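Refinishing old metal storage bins – strip or leave alone?
Gernwood Home & Garage Forum > Workshop > Storage

gernwood_pete
I bought a 1966 house in November and the garage came with a wall of steel bins on an angle iron rack. The rack is solid. The bins are scratched up and a few have light rust in the corners. I want to use them for plumbing fittings and hardware. My question is whether to strip and paint them or just clean them and move on. My wife would like them all one color.

tallowridge
Clean them and move on. Paint inside a bin that holds metal parts lasts one winter. Then you have paint chips mixed in with your screws. Degreaser, scrub pad, dry them well, wipe with a little paste wax.

M. Dunmore
Disagree with the above. Paint fails when people skip the prep. I did mine with a wire wheel, self-etching primer and two coats of enamel, and they have held up fine with pipe fittings in them. You do need to let the enamel cure for a couple of weeks before you load anything. Most people wait overnight and then blame the paint.

tallowridge
Two weeks with everything you own on the floor. No thanks.

Petrică Ursu
I run the parts room at a small repair shop and we have both kinds, painted and bare. The bare ones get used more. What matters is the shape inside. If the back wall slopes down to the floor, small parts slide to where you can grab them. Square corners collect junk. Ours are scuffed all over and I see no reason to touch them.

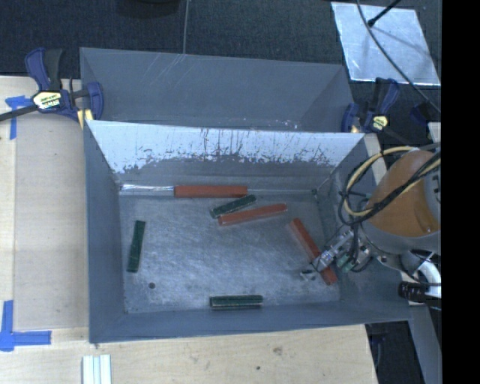 Order I would do the work in:

1. Empty everything and sort out the bins with holes rusted through. Those go to scrap.

2. Wash with hot water and dish soap first, then degreaser. Rinse and dry the same day.

3. Knock down the rust with a maroon pad. A wire wheel is faster but leaves a surface that rusts again quickly if you don't coat it.

4. Wax the inside, paint the outside if your wife wants them to match.

gernwood_pete
Painting only the outside didn't occur to me. That might settle it. Does wax make a mess on the parts?

Petrică Ursu
Not if you buff it. Put it on thin, wait until it hazes, wipe it off.

M. Dunmore
Wax is fine for a heated shop. In an unheated garage I would still paint the inside. Condensation sits in those bottom seams.

kestrel_lane
Has the old paint been tested? With a house from 1966 I would do that before anyone takes a wire wheel to it. Wet sanding or chemical stripper if it comes back positive for lead.

gernwood_pete
Good point – I will pick up a test kit Thursday and leave the wheel alone until then.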